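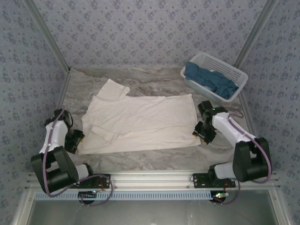 Laundry work is where I want to start this unit, partly because I spent two years in it before grad school and partly because everybody in the room has folded a shirt. Folding looks like the easy end of the job. You pick the thing up, you shake it, you fold it, and your mind is somewhere else the whole time. Now look at the white garment between the two arms, creased on the diagonal with one flap sticking up toward the back wall, and try to say out loud which part is the sleeve. I can't do it with confidence, and I have folded thousands. The teal-blue cloth in the basket is worse, because all you get is a heap with a bit hanging over the front. A person would grab it and know by feel. So when we talk this week about what the arms change for the people on the floor, keep that in your head – the step that took no thought at all is the one that needs the most engineering.

Okay, the case. You have the Jernholm packet from last time (if you don't, borrow your neighbor's, I'm out of copies). Jernholm is a commercial laundry that does uniforms and hotel linen, with 137 people on the payroll across both shifts. They had washers and dryers that loaded themselves long before anyone said the word robot. Flat sheets went through an ironer and a folding machine. What stayed by hand was the small mixed stuff: shirts, aprons, kitchen whites, anything with a shape to it.

Vaton sold them two-armed folding stations. Sang did the integration work, meaning they wrote the schedule, tied the stations to the sorting line and trained the staff. Please keep those two companies straight in your papers, because last year half of you blamed Vaton for the schedule.

The question I asked you to read for was simple: whose day got different, and how? Here's what I pulled out, and I'd love to hear what I missed.

The folders. Their old job was standing at a table with a bin on one side and a stack on the other. The new job is tending. You lay a piece out, the station works on it, you check the stack, you step in when it stops. On paper that's lighter work, and a few people in the interviews say their wrists feel better, which I believe! But read the part about talking. At the old tables people stood across from each other and chatted all shift. The stations are set in a row, so now you stand beside somebody and you both face the machines. Three of the interviews bring that up before they bring up pay.

The sorters. This one surprised me the first time through. Nobody bought a machine for sorting, so you'd think sorting would stay the same. It didn't. The stations do well with one garment type at a time, so the sorters had to split the bins finer than before, and the count went from 2 bins to a whole wall of them. Same pay grade, more decisions per minute. When you automate one step, look hard at the step in front of it.

The leads. Wekesa Barasa was lead on the evening shift and he is the person I quote most in this course. He kept a notebook of every stop on his stations for all of August, and there were 199 of them. The packet has his pages copied in the back. What I like is that he wrote down what the person did about each stop, in plain words: "pulled sleeve out from under," "turned it over," "gave up, folded it myself." That last one shows up a lot. The weekly report that went upstairs counted those pieces as station output, all 1,865 of them in the week the packet reproduces, with no column for hand-finished. So the numbers said one thing and the notebook said another, and when Jernholm talked about cutting a tending position, the notebook was all the tenders had to point to.

(Somebody always asks: they kept the position. He was moved to days, and he told the interviewer he would have liked to be asked first.)

A word about terms before you write. Prirkano, the consulting outfit whose summary is stapled to the front of the packet, uses "freed up" for hours that are no longer spent folding. I'd like you to avoid that phrase unless you can tell me what the person did with the hour. Did they go home? Did they go to another machine? Did they stand there and wait? Waiting is work when you aren't allowed to sit down, and there's a nice short passage on that in the second interview.

Also, please don't write "the robot took the job" or "the robot helped the worker" and leave it at that. Name the task. Laying out a shirt is a task. Checking a collar for stains is a task, and at Jernholm the folders used to do that one without it being written down anywhere – their hands were on every piece anyway. After the stations came in, complaints about stained collars went up, and it took a month for anyone to connect the two.

For next class, read the second and fourth interviews and go through one page of the notebook. Pick three stops and write me a paragraph on each: what went wrong with the cloth, who fixed it, and whether the weekly report would have shown it. Handwriting is fine if I can read it. Bring the packet back too, I need the staples side intact for the evening section.

14 shares
3 comments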